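5 Dämpfen mit dem Dampfaufsatz

Dieser Abschnitt gilt für den elektrischen Dampftopf Jorau mit Dämpfkorb aus Edelstahl und Glasdeckel. Für den Betrieb als Kochtopf ohne Korb siehe Abschnitt 4. Die Sicherheitshinweise in Abschnitt 1 sind vor dem ersten Gebrauch vollständig zu lesen.

5.1 Lieferumfang für den Dampfbetrieb

Topf mit Heizsockel und zwei Seitengriffen
Dämpfkorb, gelochter Boden
Glasdeckel mit Knauf
Messbecher
Netzleitung, abnehmbar

Ersatzteile sind über den Kundendienst Henard zu beziehen. Bei der Bestellung des Dämpfkorbs ist die Teilenummer 1942 anzugeben. Körbe der Baureihe Bramel haben einen abweichenden Randdurchmesser und dürfen nicht verwendet werden.

5.2 Aufstellen

1. Gerät auf eine ebene, trockene und hitzebeständige Fläche stellen. Nicht unter Hängeschränken betreiben.
2. Zu beiden Seiten Platz lassen: links für den Deckel, rechts für einen Teller oder eine Platte. Bei Linkshändern umgekehrt.
3. Seitengriffe so ausrichten, dass sie nicht über die Tischkante ragen.
4. Netzleitung zuerst am Gerät, dann an der Steckdose anschließen. Die Leitung darf den Topf nicht berühren.

VORSICHT
Austretender Dampf kann Wandfarbe und Tapeten verfärben. Bei häufigem Gebrauch den Aufstellort wechseln oder den Abstand zur Wand vergrößern.

5.3 Wasser einfüllen

1. Dämpfkorb abnehmen.
2. Kaltes Leitungswasser bis zur unteren Markierung im Topf einfüllen. Für Garzeiten über 20 Minuten bis zur oberen Markierung füllen.
3. Prüfen, ob der Wasserspiegel unterhalb des Korbbodens liegt. Das Gargut darf nicht im Wasser stehen.
4. Dämpfkorb gerade einsetzen. Der Rand muss ringsum aufliegen.

Hinweis: Bei hartem Wasser bildet sich am Topfboden ein weißer Belag. Entkalken siehe 5.7.

5.4 Korb beladen

1. Korbboden dünn mit Speiseöl bestreichen oder Backpapierstücke unterlegen. Das Papier in der Größe des Teigstücks zuschneiden, damit die übrigen Löcher frei bleiben.
2. Teigstücke mit Abstand einlegen. Hefeteig nimmt beim Dämpfen deutlich an Volumen zu; die Stücke sollen weder einander noch die Korbwand berühren.
3. Glasdeckel auflegen. Der Deckel darf nicht auf dem Teig aufliegen.

Gefüllte und ungefüllte Teigstücke nicht im selben Durchgang dämpfen. Tiefgekühlte Ware unaufgetaut einlegen und die Garzeit nach Tabelle verlängern.

5.5 Garzeiten

Die Zeiten gelten ab sichtbarem Dampfaustritt.

Hefebrötchen, ungefüllt, klein: 9 min
Hefebrötchen, ungefüllt, groß: 14 min
Hefebrötchen, gefüllt: 16 min
Hefebrötchen, gefüllt, tiefgekühlt: 22 min
Teigtaschen: 11 min
Brokkoli, Röschen: 7 min
Kartoffeln, geviertelt: 24 min

Nach Ablauf der Garzeit das Gerät ausschalten und den Deckel 2 Minuten geschlossen lassen. Wird er bei Hefegebäck sofort abgenommen, kann die Oberfläche einfallen. Gefüllte Teigstücke mit Fleisch müssen im Kern mindestens 82 °C erreichen. Die Messung erfolgt mit einem Einstechthermometer am dicksten Stück.

5.6 Deckel abnehmen und Gargut entnehmen

WARNUNG
Verbrühungsgefahr durch Dampf. Gesicht und Unterarme nicht über den Korb halten. Topf, Korb und Glasdeckel sind nach dem Ausschalten noch längere Zeit heiß.

1. Einen ausreichend großen Teller neben den Topf stellen. Der Teller muss vor dem Öffnen bereitstehen.
2. Deckel am Knauf fassen und zuerst an der vom Körper abgewandten Seite anheben.
3. Kondenswasser in den Topf ablaufen lassen. Tropfen auf dem Gebäck hinterlassen glasige Flecken.
4. Deckel flach neben dem Topf ablegen.
5. Teigstücke einzeln von der Seite greifen und gerade nach oben abheben. Haftende Stücke mit einem flachen Silikonschaber lösen.
6. Teigstücke auf den Teller setzen, nicht stapeln.
7. Korb erst nach dem Abkühlen aus dem Topf heben.

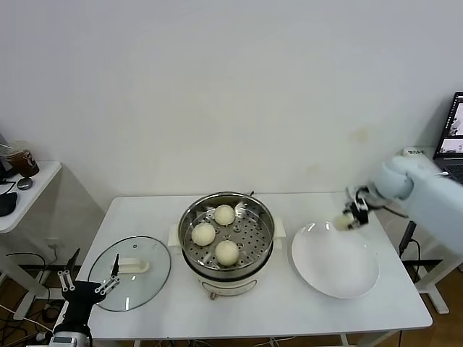 Abb. 5-3: Entnahme der Teigstücke. Glasdeckel flach links vom Topf, Teller rechts.

Hinweis: Den heißen Glasdeckel nicht auf Stein, Metall oder feuchten Tüchern ablegen. Schnelle Temperaturwechsel können zum Glasbruch führen. Deckel mit Kratzern oder Absplitterungen am Rand nicht weiterverwenden.

Für einen zweiten Durchgang den Wasserstand prüfen und bei Bedarf heißes Wasser nachfüllen. Kaltes Wasser verlängert die Aufheizzeit.

5.7 Reinigen und Entkalken

1. Netzstecker ziehen und das Gerät vollständig abkühlen lassen.
2. Restwasser ausgießen. Dabei den Topf an beiden Seitengriffen halten.
3. Korb und Deckel mit warmem Wasser und Spülmittel reinigen. Teigreste in den Löchern mit einer weichen Bürste entfernen.
4. Heizsockel nur feucht abwischen. Nicht in Wasser tauchen, nicht in die Spülmaschine geben.
5. Zum Entkalken Zitronensäurelösung (ein Esslöffel auf einen halben Liter kaltes Wasser) einfüllen, 30 Minuten einwirken lassen, ausgießen und zweimal klar nachspülen. Die Lösung nicht erhitzen.

5.8 Störungen beim Dämpfen

Kein Dampf nach 10 Minuten: Steckverbindung am Gerät prüfen, Wasserstand prüfen.
Gerät schaltet vorzeitig ab: Der Trockengehschutz hat ausgelöst. Abkühlen lassen, Wasser nachfüllen, neu starten.
Dampf tritt seitlich am Korb aus: Korb sitzt schief oder der Rand ist verschmutzt.
Gebäck klebt am Boden: Korb nicht geölt oder Papier verrutscht.
Gebäck innen teigig: Stücke zu dicht eingelegt oder Garzeit zu kurz.

Lässt sich die Störung nicht beheben, das Gerät an den Kundendienst Henard einsenden. Den Heizsockel nicht öffnen.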